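Shared Work Tables at Bolmont: Layout, Surface and Upkeep

Student project report
Submitted 6 Feb 2024
Delyth Meredith and Emlyn Pugh

1. Background

The shared study room at Bolmont has been open to all first-year students since the building was refitted. It is used for group work, model making, reading and, in the evenings, for eating. Complaints about the tables came up several times in the student survey. Most of them had to do with sticky surfaces, bags and books left behind to hold a place, and glare from the lights.

Our project looked at one question: what would make the tables easier to keep clear and clean without buying new ones? The budget for the whole project was $300, so replacing furniture was never an option.

2. What we did

We worked on the project through January. Emlyn Pugh handled the survey and the booking records. Delyth Meredith did the surface tests and wrote the cleaning card. We both took part in the room checks.

The survey went out by email and 62 students answered it. The booking system, Wynne, gave us 3,632 entries for the past school year, but many of these were repeat bookings by the same groups, and Wynne does not record whether a group showed up. We used it only to find the busy hours.

For the surface tests we tried two cleaners, Mineck and Prarkano, on an offcut of spare tabletop from the storage room. We put coffee, marker, white glue and pencil on the offcut and left each one overnight before wiping.

3. The tabletops

The tables have a light, wood-look top in cream and honey colors. Students like the color. In the survey comments the words "bright" and "clean looking" came up more than once. The pale finish has two drawbacks. Pencil and marker show up right away, and the ceiling lights reflect off the surface. In one spot the reflection is strong enough to wash out the grain, and anyone reading a glossy page there has to tilt it or move over.

With everything put away, the grain is easy to see and so is any mark left on it. We chose a fully cleared top as our standard for the end of a session.

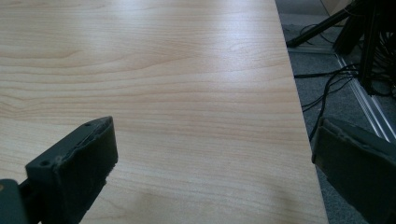
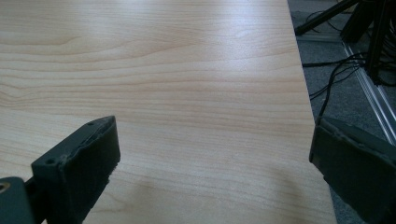 4. Results

4.1 Cleaning

Both products took off coffee and pencil with one wipe. Prarkano was better on marker, but it left a dull film that had to be wiped again with plain water. Mineck needed more rubbing on the marker and left no film. Neither one did anything to dried glue. We lifted the glue with a plastic scraper held almost flat.

We chose Mineck for everyday use. The second wipe with Prarkano is a step that people would skip at the end of a long evening.

4.2 Clearing

The survey answers were mixed. Students wanted clear tables when they arrived but did not like the idea of packing up for a short break. We tried a simple rule for two weeks: bags go on the wall hooks, and anything left on a table at closing goes on the shelf by the door. Fewer items were left out in the second week, although that was also a quiet week with no deadlines.

4.3 Glare

We could not change the lights. Turning one table a quarter turn helped the seats on one side and made the other side worse, so we put it back. A desk mat under the work helps, and some students already bring their own.

5. Costs

We bought spray bottles, cloths, scrapers, hooks and printed cards, and stayed under the $300 limit. The cards were printed on heavy paper – the first set, on normal paper, curled up within days.

6. Problems with the project

The surface tests used an offcut that had never been in use, and an older top may hold stains differently. Our two-week trial was too short. We also forgot to ask in the survey what time of day people used the room, which would have made the booking data more useful.

7. Recommendations

Keep one bottle of Mineck and two cloths at each end of the room.
Wipe along the full length of the table, edges included.
Do not use metal scrapers or scouring pads on the tops.
Keep the closing-time shelf and empty it once a week.
Repeat the clearing trial during a busy part of the term.
Ask the building office for a price on light diffusers.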